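Why my folding robot kept giving up at step two

I promised a proper write-up of the folding work back in October and then went quiet, so apologies to the handful of you who asked. The short version is that I've finally got a result I believe in. It's a small one, and it took far longer than it should have, but I'm very fond of it.

If you're new, I write about teaching robots to do household jobs, mostly clothes, mostly in the evenings. My current project is called Ovum (it was going to be a gripper for eggs, then I got distracted by laundry and the name stuck). The idea is to learn folding from people. Somebody does the job with a pair of hand-held grippers, each with its own camera, and a policy is trained to copy what the grippers did from what the cameras saw. No robot arm is involved until the very end, when you load the thing up and hope.

The first big choice was where to do the folding. Most of the early work I read was done on a nice flat table with a plain cloth on it, and my own first attempts at the Tengate workshop were the same. Everything behaved beautifully. Then I tried the trained policy on a bed, and it was hopeless! It would go for the edge of a sleeve, catch the blanket as well, and happily fold the two together. It had never met a surface that was soft, so it had no idea that such a thing could be picked up by mistake.

So for the second round I threw the table out and went for beds. Plush blankets, duvets shoved to one end, clothes hanging over the headboard, all of it. Dark clothes in particular, because black fleece and black trousers are horrible for a camera. You lose the creases, you lose the seams, and half the time the only useful thing to go on is a bit of trim. 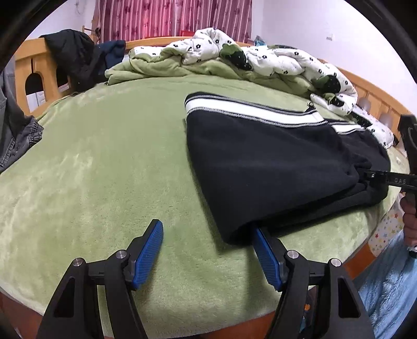
Do you need two grippers to fold clothes, or would one do?

One will do for flannels and tea towels, and plenty of people have shown that. For anything with legs or sleeves I'd want two, as one can hold a corner still while the other brings the far side over. With a single gripper the whole garment tends to creep across the bed with every pull, and you spend more time chasing it than folding it.

Right, on to the method, which I'll keep in everyday words as far as I can.

The standard recipe is to chop each demonstration into short stretches and train the policy to predict the next bit of movement from what the camera sees now. I'd been doing exactly that and getting a policy that did the first fold nicely and then sort of hovered. It would open and close its grippers, drift left, drift back again, and after a while I'd put it out of its misery. I blamed the lighting. I blamed the cameras. I spent a whole miserable evening blaming a cable.

The real trouble was pauses. When people fold, they stop to think between folds, and they stop in mid-air with the grippers open. My recordings were full of these little waits. From the policy's point of view, after the first fold the most likely next thing to do was nothing much, and it had learned to do nothing much extremely well. Once you're in that state the picture doesn't change, so the prediction doesn't change either, and you're stuck there for good.

The obvious fix is to cut the pauses out, and I did try it. It helped a bit, then caused a new problem. Some of those waits matter! If you let go of a fleece and move straight off, it springs back a little, and a good folder waits for it to settle before going in again. Cut every still moment and you get a policy that snatches at cloth that's still moving. It looked like me trying to get the sheets off the line before the rain.

What worked in the end was treating the two sorts of waiting differently. I trained a small side model whose only job is to say whether the cloth is still moving. If the grippers are still and the cloth is moving, the pause stays in. If the grippers are still and the cloth is too, the pause gets squeezed down to almost nothing. The main policy never sees the side model at all. It's only used to tidy up the recordings before training, so nothing extra has to run on the robot, and that pleased me no end because my poor little computer is already struggling.

I should say that I pinched half of this idea from a talk at a meet-up in Dallcombe, where someone was doing something similar for pouring liquids. Wait while the water's moving, get on with it when it isn't. I scribbled it on the back of my parking ticket and then lost the ticket, naturally, but the idea had gone in.

Now for the numbers. I had 4000 demonstrations after throwing out the ones where the recording had dropped or the tracking had wandered off. I trained three versions of the policy: one on the raw recordings, one with every pause cut, and one with the selective squeeze. The network, the settings and the training time were identical for all of them. Then I ran each one on the same set of test folds, 128 of them, on garments it hadn't seen in training, and scored each attempt on whether it got as far as the second fold.

The raw version got stuck at the hover in most of its attempts, as I'd expected. The all-pauses-cut version hardly ever hovered but made a mess of the cloth, with a lot of snatching and missed edges. The selective version was clearly better than either, and the gap was biggest on trousers. I'm not going to wave percentages at you yet, because I changed how I was marking "finished" partway through and want to go back and score the early ones again by the same rule. It'd be daft to put a figure out and then have to take it back.

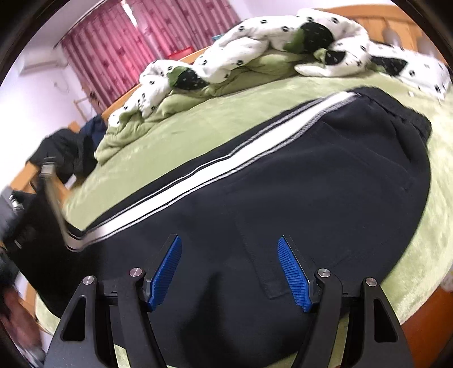
Trousers are worth a few words of their own, as they've turned into my favourite test. A jumper forgives you. If you bring a sleeve over slightly squiffy, the next fold covers it up. With trousers, the first fold sets everything, and if the legs aren't lined up the second one makes it worse. The elastic at the waist also wants to gather itself back up as soon as you let go, so that little wait for the cloth to settle really earns its keep. I suspect that's where most of the improvement came from, though I haven't properly pulled it apart yet.

There's plenty that still doesn't work. The side model gets confused when the person's own hand moves about in view, because it takes that for moving cloth and keeps pauses it should have dropped. I tried masking out hands and it was a fiddle for very little gain, so I've left it alone. The policy also still picks up the blanket now and then. It's much rarer than it was with the table-trained one, but when it does happen it has no notion of letting go and trying again, because almost none of my demonstrations show somebody making that mistake and putting it right. I need to go and record some deliberate blunders, which feels very silly when you're doing it.

And it's slow. A person with the same grippers is a good deal quicker, and a person with bare hands would be off having a cup of tea by then.

A couple of you asked whether I'd compared this against Macedo, the shared folding benchmark that everyone in our little corner seems to be using lately. I've had a look and I'd like to, but it's all done on tables, and half the point of my set is that it isn't. I might try training on theirs and testing on mine, just to see how badly a table policy copes with a fleece blanket when the data's been cleaned up first. My bet is that the pause trick helps there too, just less, because a towel on a hard table settles so fast.

Next job is the re-scoring, and then the blunders. I also want to try the side model on the start of each recording, where people tend to dither before they've touched anything (I'm the worst for it). If you've done anything like this with a different way of spotting settled cloth, please do leave a comment. Mine compares one moment with the next and it's pretty crude, and on black fabric in poor light I'm fairly sure it's partly guessing. I'll put the clean-up script online once I've taken out the rude variable names.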